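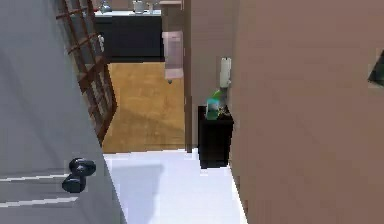
仿真住宅里的一扇门，往里是厨房台面

关于我们

Drurkden 是一间共用工坊，门牌 1791 号。常驻成员 5 人，焊台 2 张，椅子 4 把，所以总有一个人在认真焊东西。

我们做的是家用机器人，说得再老实一点，是在学着做。第一台叫 Resby，由 Veronika Bakos 在自家饭桌上装起来，底盘很稳，转弯很有主见。它撞坏过一只花盆和一段踢脚线之后，大家一致同意：以后新程序先在仿真住宅里跑，撞多少次都不用赔。

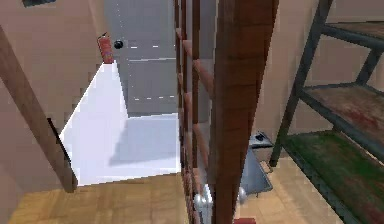

楼梯、扶手和立柱是我们吵得最久的部分。Veronika 主张照真房子的麻烦程度来建，通道旁边该有垃圾桶就有垃圾桶，该有货架就有货架。负责路径规划的人至今没有完全原谅她。

现在的主力项目叫 Skála，一条装在移动底座上的机械臂，目标是开门、取物、放回原处。前两项进展尚可，第三项连我们自己也不太擅长。

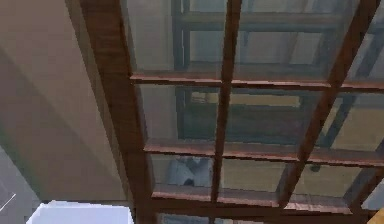

玻璃又是另一门学问。测距程序对透明的东西一向过于乐观，Surnby 这个小工具就是为此写的，专门给它泼冷水。代码和图纸都放在工坊的共享盘里，注释写得比代码长，语气也比代码差。

工坊每晚七点开门，七月照常。想来看看的请先写信，想来动手的请自带螺丝刀，走的时候也请带走自己的那一把。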